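Wie bringt man einem Roboter bei, ein Tuch zu falten?

von Nghĩa Kiều

Neulich hat mich meine Nichte gefragt, was ich den ganzen Tag bei der Arbeit mache. Ich habe gesagt: »Ich falte Tücher.« Da hat sie mich angeguckt, als hätte ich sie auf den Arm genommen. Hatte ich aber nicht! Ich arbeite im Forschungslabor in Runitz, und unser Projekt heißt Zuno. Wir wollen herausfinden, wie ein Roboter etwas lernen kann, das ihr vielleicht schon im Kindergarten konntet: ein Stück Stoff anfassen, hochheben und ordentlich zusammenlegen.

Klingt leicht? Dann macht mal einen kleinen Versuch. Nehmt ein Geschirrtuch, lasst es auf den Tisch fallen und schaut es euch an. Jetzt hebt es hoch und lasst es noch mal fallen. Sieht es genauso aus wie vorher? Bestimmt nicht. Ein Bauklotz bleibt ein Bauklotz, egal wie oft er umkippt. Ein Tuch sieht jedes Mal anders aus, mit neuen Falten und Knicken, und manchmal liegt eine Ecke unter einer anderen und man findet sie erst gar nicht. Für einen Roboter ist das richtig schwierig.

Früher haben Leute versucht, dem Roboter alles genau vorzuschreiben, so wie in einem Kochrezept. Fahr den Arm nach links, mach die Finger zu, heb den Arm hoch, fertig. Bei Bauklötzen klappt das prima. Beim Tuch greift der Roboter dann gern mal in die Luft, weil die Ecke heute woanders liegt als gestern.

Deshalb machen wir es anders, nämlich durch Vormachen. So habt ihr ja auch gelernt, eure Schuhe zu binden! Jemand hat es euch gezeigt, ihr habt zugeschaut und es dann selbst probiert (und am Anfang kam vermutlich ein ziemlicher Knoten heraus). Die Forscher nennen das Lernen durch Nachahmung.

Nun haben unsere Hände aber fünf Finger und der Roboter in unserem Labor hat an jedem Arm nur zwei. Wenn ich ihm mit meinen Händen etwas vormache, kann er damit nicht so viel anfangen. Ich rolle den Stoff zwischen Daumen und Zeigefinger, ich streiche mit der flachen Hand darüber, ich halte mit dem kleinen Finger eine Ecke fest. Das kann er alles gar nicht nachmachen.

Also nehme ich selbst Roboterfinger in die Hand! Das sind Greifer, die man festhält wie eine große Zange. Wenn ich drücke, gehen die beiden Finger zusammen, und wenn ich loslasse, gehen sie wieder auf. In jeder Hand habe ich einen. Innen an den Fingern sitzen blaue Polster, damit der Stoff nicht so leicht wegrutscht. Und eine Kamera ist auch dabei, die schaut von hinten über die Finger und filmt alles mit.
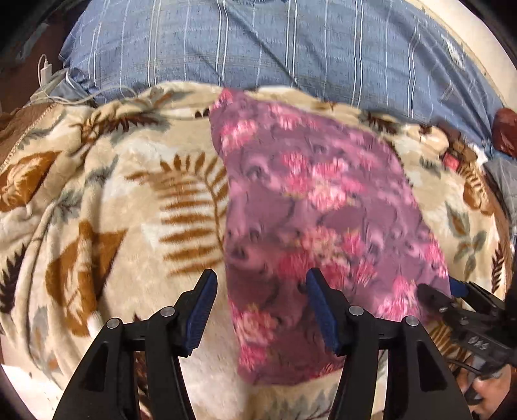
Am Anfang war ich darin schrecklich ungeschickt. Meine Kollegin aus der Arbeitsgruppe Wikberg hatte ihr Tuch längst gefaltet, da habe ich noch versucht, überhaupt eine Ecke zu erwischen. Entweder ich hatte gar nichts zwischen den Fingern oder gleich die Decke darunter mit. Nach ein paar Tagen ging es besser, und irgendwann habe ich mir abends beim Kochen gewünscht, ich hätte auch dort solche Finger. Für heiße Kartoffeln zum Beispiel!

Aus den Filmen lernt dann ein Computerprogramm. Das könnt ihr euch ungefähr so vorstellen: Das Programm bekommt ein einzelnes Bild aus dem Film und soll raten, wie sich die Greifer als Nächstes bewegt haben. Ein Stück nach rechts? Finger zu? Danach vergleicht es seinen Tipp mit dem, was ich wirklich getan habe. Lag es daneben, verändert es sich innen drin ein winziges bisschen. Dann kommt das nächste Bild, und dann noch eins, und noch eins. Das geht die ganze Nacht so, während ich im Bett liege und schlafe.

Für unseren Versuch haben wir 500 Vorführungen aufgenommen. Jede davon ist ein kurzer Film, in dem jemand ein Stück Stoff zusammenlegt. Wichtig ist, dass nicht alles immer gleich aussieht. Wenn wir nur ein weißes Tuch auf einem weißen Tisch filmen würden, dann denkt das Programm nachher vielleicht, alle Tücher auf der Welt seien weiß. Darum nehmen wir auch gern Sachen mit wildem Muster. Blumen auf dem Stoff und Blätter auf der Unterlage, das ist ganz schön gemein, denn da muss man erst mal herausfinden, wo das eine aufhört und das andere anfängt. Versucht es mal zu Hause mit einem bunten Halstuch auf einer bunten Bettdecke und kneift dabei ein Auge zu.

Und, hat es geklappt? Im August haben wir den Roboter zum ersten Mal allein arbeiten lassen. Wir haben 47 Mal ein Tuch vor ihn hingelegt, jedes Mal ein bisschen anders. Bei 19 Versuchen hat er es ordentlich gefaltet. Meine Nichte fand das ziemlich wenig. Ich habe mich riesig gefreut, denn mit unserem alten Programm, dem mit dem Kochrezept, waren es nur drei gewesen!

Die anderen Male waren übrigens auch spannend. Wir haben uns alle Filme davon noch einmal angesehen und aufgeschrieben, was schiefging. Am häufigsten hat der Roboter zwei Lagen Stoff auf einmal gegriffen statt nur die obere. Das passiert mir auch manchmal, aber ich spüre es dann in den Fingern und lasse wieder los. Der Roboter spürt in seinen Polstern nichts, er kann nur gucken. Unser Kollege Võ baut deshalb gerade neue Fingerspitzen, die merken sollen, wie dick das ist, was sie festhalten.

Manche von euch fragen sich jetzt vielleicht, wann so ein Roboter endlich euer Zimmer aufräumt. Da muss ich euch leider vertrösten. Unserer faltet Tücher, und zwar nur viereckige. Ein Pulli mit Ärmeln bringt ihn noch völlig durcheinander, und von Socken fange ich gar nicht erst an. Die müsste er ja auch noch zu Paaren sortieren!

Als Nächstes wollen wir Handtücher ausprobieren, weil die dicker sind und sich ganz anders biegen. Dafür brauche ich wieder jede Menge neue Filme. Meine Nichte will in den Ferien mitmachen und hat schon mit der Grillzange geübt.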